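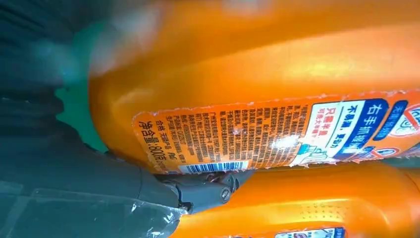 When Hestilska began to plan its second sorting cell, the price of the arm was the easy part. The fingers were harder. Bottles of detergent, 800 grams net by the label, lie close on each other, and a finger must go into a narrow gap.

Fosura offered a set of 4 grippers. Pruitt offered 2, with spare joints included — a smaller order, but easier to repair. The buyers had kept 66 percent of the budget for the arm and almost nothing for parts that wear out. They will divide the money again in April, before they sign.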